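Priltis Bench Top in Streaked Gray: Review After a Winter of Use

I bought the Priltis bench top in December to replace a painted board that had gone soft at the front edge. It is sold as a top only, so you supply the legs or the cabinets. Mine sits on two steel frames from Barros that were already in the shop, and everything below is based on that setup.

Delivery came from the Storkodstead warehouse. The box was heavier than I expected, and I would not try to get it up a flight of stairs alone. The corners were protected with thick cardboard and arrived undamaged. There was a small bag of screws taped to the underside, plus a sheet of instructions that covers mounting on Priltis legs and nothing else.

Mounting it on other frames means drilling your own pilot holes. The screws supplied were too short for my brackets, so I used my own. Allow 35 minutes if your frames are already level. Mine weren't, and I spent longer on shims than on the top itself.

The finish comes in plain white, black and streaked gray. I went with the gray. On the website it looks almost flat, and in the shop under an overhead light the streaks are easier to see. They are fine and they don't distract when you are looking for a small screw, although a gray washer can disappear on it. I keep a white tray on the bench for hardware now.

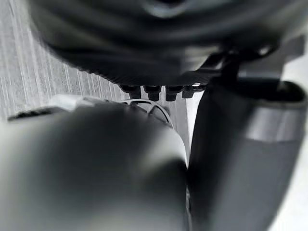 Fine streaks in the gray, close up, behind the dark hardware.

Cleaning is easy. Dust wipes off with a dry cloth. Light machine oil came up with dish soap and warm water, and pencil marks need an eraser. I left a ring from a can of contact cleaner overnight and it was still faintly there after two rounds of scrubbing. It has faded, but I know where to look for it.

Scratches are a mixed story. Dragging a small vise across the top left one pale line near the back, which I can feel with a fingernail. Ordinary use with screwdrivers and pliers has left nothing I can find. The gray hides small scuffs well, and I think the black would have been a mistake for the kind of work I do -- mostly taking things apart and putting them back together, with a lot of metal touching the bench.

The top is stiff enough. With the frames set well in from the ends I can lean on the middle without feeling it give. The overhang at the left end does flex a little if I put my weight on it, so I moved the right frame in and the left one out, and that helped. Anyone planning to bolt a vise near a corner should put a leg right under it.

One thing I would change is the front edge. It is square and fairly sharp, and after an hour with my forearms on it I notice. Mullport makes a bench top with a rounded front for 15 dollars more, and if I spent whole days sitting at the bench I would probably have paid for that one. I mostly stand.

The other complaint is the cable hole. There is one, at the back left, and it comes with a plastic cap that pops out whenever a plug catches it. I have taped it in. A second hole on the right would have been useful, and you can cut one yourself with a hole saw, but the warranty sheet says any cutting voids the coverage. Drilling for brackets on the underside is allowed.

The warranty runs 2 years. I haven't had to use it. I did email Priltis about longer screws and got a reply the next morning with the correct size, though they don't sell them.

Good: stiff, easy to wipe down, gray finish hides scuffs.
Bad: sharp front edge, short screws, loose cable cap.

I would buy it again for a standing bench. For a desk, look at the Mullport first.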